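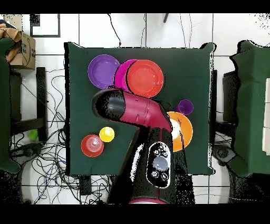
3. Laying the table

For the second layout we used the square table with the dark green cloth. The plates are purple, magenta, red and orange, and the red one is the largest. It lies over the magenta plate, so most of that one is hidden. The cups are purple, yellow and red. The purple cup stands by the orange plate, and the other two are together near a corner.

Funmilayo Ojo drew up 13 layouts in December and we tried 3 of them. Overlapping plates took up less of the cloth but were harder to tell apart from above. In the next layout the plates will be set apart.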